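知能機械演習II 最終報告書
シミュレーション環境における縦長容器の上部把持

Đoàn研究室 演習第3班
Rami Abu Hammour、Viktória Katona

1. 目的

本演習では、台所を模したシミュレーション環境で、カウンター上のポンプ式ソープボトルをアームで把持し、指定位置へ移す動作を実装した。本班が扱ったのは把持までの工程、すなわち接近、位置合わせ、閉指、持ち上げである。搬送と設置は第2班の担当であり、本報告では接続部分のみを述べる。

対象物にソープボトルを選んだ理由は形状にある。中間報告で扱った直方体の箱は、側面を平行に挟めば姿勢の誤差がほぼ問題にならなかった。ソープボトルは胴体が角張り、上に細いポンプが付き、吐出部が横に張り出している。胴体の幅はグリッパの最大開き幅に近く、側面把持では接近時の横方向の余裕がほとんど残らない。そこで上方から接近し、ポンプの首を挟む方式を採用した。

2. 実験環境

2.1 ソフトウェア構成
シーンの構築には学内配布の物体集Dallariを使用し、物理演算と描画はStisis上で行った。指令の送信と記録は、前年度の班が作成した通信層Eltbridgeを修正して用いた。修正点は次のとおりである。
・関節角とグリッパ開度の時刻を同一の時計にそろえた。
・記録の開始と終了を試行番号に対応させた。
・通信が途切れた場合に、直前の指令を保持したまま試行を無効とする処理を加えた。

2.2 シーン
アームはFRANKA EMIKAの表記を持つモデルで、黒い2指グリッパを手先に付けた状態で読み込んだ。カウンターはL字形で、天面は脈の入った大理石調の材質である。対象のボトルは半透明の薄いピンク色の胴体に茶金色のポンプが載ったもので、手前側のカウンターの壁寄りに置いた。内側の角の近くには鉢植え、奥側のカウンターには緑色のスプレーボトルなどがある。これらは把持の対象ではないが、接近経路の計画では障害物として登録した。

鉢植えの衝突形状は、葉を含む凸包にすると実際より大きくなり、経路がほとんど見つからなかった。最終的に鉢は円柱、葉は低い円錐で近似した。葉先は円錐の外に出るが、葉との接触は演算に影響しない設定としたため、この誤差は許容した。

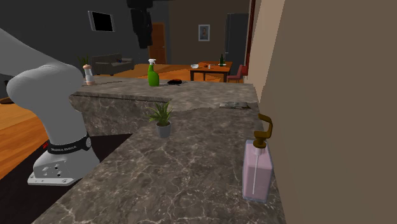 3. 手法

3.1 工程の分割
把持動作は、待機、上方への移動、下降、閉指、持ち上げの各状態からなる状態機械として実装した。遷移条件は手先位置の偏差と速度で判定し、時間による打ち切りを併用した。時間切れの場合は一つ前の状態に戻らず、その試行を失敗として終了する。再試行を許すと失敗の原因が記録から読み取りにくくなるためである。

3.2 把持点の決定
把持点はポンプの首の中心軸上に取った。Dallariの形状データは原点が物体の底面中心にあり、首までの高さは形状から直接求められる。水平方向も当初は底面中心をそのまま用いたが、ポンプの吐出部が片側に張り出しているため、閉指時に指の一方が先に吐出部へ触れ、ボトルが鉛直軸まわりに回転した。そこで、指の閉じる方向を吐出部の向きと直交させる補正を加えた。

補正後の手先の回転角には、等価な解が二通りある。どちらを選ぶかは、手首の関節角が可動範囲の中央に近いほうとした。最初の実装ではこの選択を逆運動学の初期値に任せており、同じ配置でも試行によって手首が大きく回ることがあった。

3.3 下降
下降は直線補間とし、首の高さの手前で一度減速する。指は最大開度のままとした。開度を先に狭めておくと閉指の時間は短くなるが、横方向の偏差がそのまま接触につながるため採用しなかった。手先側の視点は、下降中に指と対象の位置関係を目視で確認するために設けたものであり、画像を制御には用いていない。

確認の際には、左右の指先と対象との隙間を比べた。図2の場面では、対象は左の指に近く、右の指との間に背景の茶色の面が見えている。両側の隙間が等しくない状態で閉指すると、近いほうの指が先に接触する。グリッパは左右の指が連動して動くため、先に触れた側から対象を押すことになり、ボトルの上端に横向きの力がかかる。

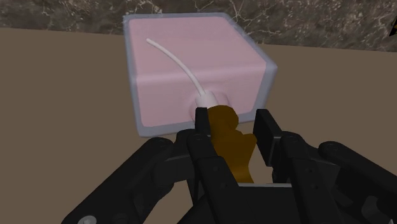 図2 手先側の視点。開いた2本の指の間に茶橙色の部品が位置する。

3.4 閉指
閉指は位置指令ではなく力の上限を設けた速度指令で行った。位置指令では、首の太さより狭い目標値を与えると指が首にめり込み、次の計算周期で大きな反発力が生じた。力の上限を設けるとこの現象は起こらなくなったが、今度は持ち上げの初期に首が指の間を下方へ滑る例が現れた。上限値と摩擦係数のどちらを変えるかを検討し、摩擦係数はDallariの既定値のまま、上限値のみを調整した。他班の対象物と条件をそろえることを優先した。

閉指の完了は、指の速度がしきい値を下回り、かつ開度が全閉ではないことで判定する。全閉の場合は空振りとみなす。この判定だけでは、首ではなく吐出部を挟んだ場合と区別できない。記録の分類時には開度の値も参照し、吐出部を挟んだものを別に数えた。

3.5 持ち上げ
持ち上げは鉛直上向きの直線動作で、加速度を下降時より低く設定した。ボトルは上端で支持されるため重心は把持点より下にあり、加速度が大きいと胴体が振れる。液体は剛体として胴体の質量に含めており、内部の流動は扱っていない。

4. 実験条件

ボトルの置き方を変えた3条件を設定した。
条件A:吐出部が壁の反対側を向く配置。
条件B:吐出部がカウンターの長手方向を向く配置。
条件C:条件Bの向きのまま、鉢植えに近づけた配置。

各条件について7回の試行を行った。試行ごとに、ボトルの水平位置に小さなずれを乱数で与えた。乱数の種は試行番号と同じ値にしてあり、同じ番号の試行は3条件で同じずれとなる。全試行を通した有効な記録は2894ステップである。通信の途切れにより無効となった試行はこれに含めず、同じ種でやり直した。

成功の定義は、持ち上げの終了時にボトルの底面がカウンターから離れ、かつ鉛直に対する傾きがしきい値以内であることとした。鉢植えなど周囲の物体が初期位置から動いた場合は、把持が成立していても失敗に数えた。

記録の分類は2人が別々に行い、結果を突き合わせた。一致しなかったものは条件Bの1試行のみで、傾きがしきい値の境界にあった。定義に従って計算値で判定し直し、失敗とした。

5. 結果

条件別の成功回数は次のとおりである。
条件A 7回中7回
条件B 7回中3回
条件C 7回中2回

条件Aでは、閉指から持ち上げまでの手先姿勢の変化が小さく、どの試行でも首の同じ高さを挟んでいた。条件Bの失敗は、吐出部を挟んだものと、持ち上げ中に傾きが増したものに分かれる。条件Cではこれに加え、下降の途中で時間切れとなった試行があった。空振りはどの条件でも生じなかった。

図3の視点からは、グリッパが容器の上部を保持し、その脇に鉢植えが置かれている様子が確認できる。鉢植えは容器から見てアームの台座側にあり、斜めに延びたリンクの下に位置する。上方からの接近では指より先に前腕側の余裕を確かめる必要があり、衝突判定の対象を手先だけに限っていた初期の実装は不十分であった。

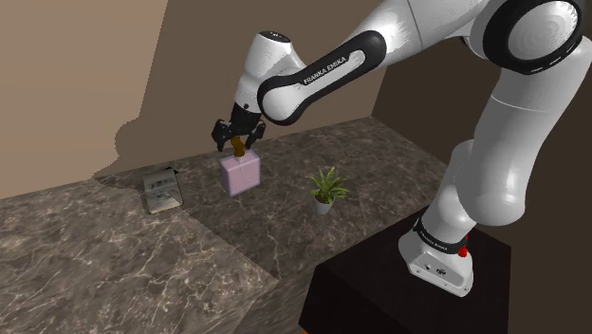
図3 固定視点。2指グリッパがピンク色の容器の上部を保持した状態。

6. 考察

6.1 向きの影響
条件Aと条件Bの差は吐出部の向きのみであり、位置のずれも共通である。したがって成功回数の差は、向きの補正に伴う手首の姿勢に由来すると考えられる。条件Bでは手首の関節が可動範囲の端に近づき、下降の終端で姿勢の偏差が残っていた。偏差が残ったまま遷移条件を満たしたのは、判定に位置の偏差だけを用い、回転の偏差を入れていなかったためである。この不備には分類作業の段階で気づいた。回転の偏差を条件に加えた再実験は、期間内に実施できなかった。

6.2 時間切れ
条件Cの時間切れは、円錐で近似した葉の部分を避けるために経路が長くなったことによる。打ち切り時間は条件Aの所要時間をもとに決めた値で、条件Cには短かった。条件ごとに値を変える案もあったが、比較の前提が崩れるため統一したまま実験を終えた。時間切れの試行について打ち切りを外して手動で再生したところ、把持自体は成立した。この再生分は第5章の成功回数に含めていない。

6.3 傾き
首を2本の指で挟む場合、指の面に垂直な軸まわりの回転は摩擦だけで抑えることになる。首の軸と把持中心が一致していれば重力による回転は生じにくいが、位置のずれを与えた試行では、持ち上げ直後に小さな回転が現れた。指の接触面を点ではなく面として扱う設定に変えると回転は減少したが、計算時間が増え、記録の周期を保てなくなった。

6.4 実機との差
本報告の結果はすべてシミュレーションによる。実物のポンプは押し下げ方向に可動であり、首と胴体の結合部にも遊びがある。本環境ではポンプと胴体を一体の剛体として扱ったため、上部把持に有利な条件となっている。液体の流動を省いたことも同様である。

7. 第2班との接続

持ち上げ終了時の手先姿勢と、手先から見たボトルの相対姿勢をEltbridge経由で渡す。当初は手先姿勢のみを渡していたため、傾きが残った状態でも第2班の側ではボトルが鉛直であるとみなされ、設置時に底面の縁から接触した。相対姿勢を加えた後は、設置前に手先の側で傾きを打ち消す動作を第2班が追加している。座標系は両班ともアームの基部を原点とし、単位はメートルとラジアンに統一した。

8. 分担

状態機械、下降および閉指の制御はAbu Hammour、シーンの構築、衝突形状の近似、Eltbridgeの修正はKatonaが担当した。試行の実施と分類は両名で行った。第3章と第6章はAbu Hammour、第2章と第7章はKatonaが執筆し、残りの章は共同で執筆した。

9. 残課題

・下降から閉指への遷移条件に回転の偏差を加え、条件Bと条件Cを同じ乱数の種で再実験する。
・打ち切り時間を経路長から算出する方式に改める。
・吐出部を挟んだ場合を、開度のしきい値により閉指の直後に検出する。
・ポンプと胴体を別の剛体とし、直動関節で結合したモデルを作成する。形状の分割は済んでいるが、関節の減衰係数が未定である。

設定ファイルと試行記録は、Đoàn研究室の共有領域にある第3班のフォルダに置いた。乱数の種と試行番号の対応表も同じ場所に含まれる。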